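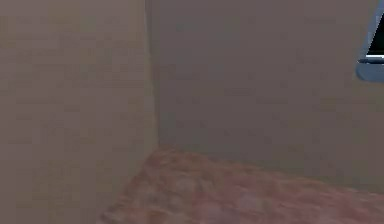
Fig. 4 - A plain wall and corner

Setting up your briefing alerts

OK, so you've got Tratico installed and signed in. Now for my favorite part - getting it to follow what foreign ministries say, and telling you when they change their story!

1. Open Sources and pick your ministries. The Starko list has 245 of them (embassies count too). I'd start with 10 or you'll drown in press releases.

2. Tap Language and choose Original + English. I keep both on, as the machine translation gets wobbly around words like "regret" and "condemn."

3. Under Compare, turn on Track Edits. When a spokesperson's transcript gets changed after it goes up, you'll see the old and new wording side by side.

Note: Track Edits only looks back 13 days. If you need older versions, load the Nygård archive first, then come back to this step.

4. Set your quiet hours. Mine start at 10 p.m. and I sleep much better for it.

5. Hit Save, then Send Test. A sample alert should land in your inbox with the tag Ernik in the subject line.

Caution: don't press Reset Sources to fix a missing alert. It wipes your whole list, and I once spent an evening putting some 74 entries back by hand. Check your spam folder first, then repeat step 5.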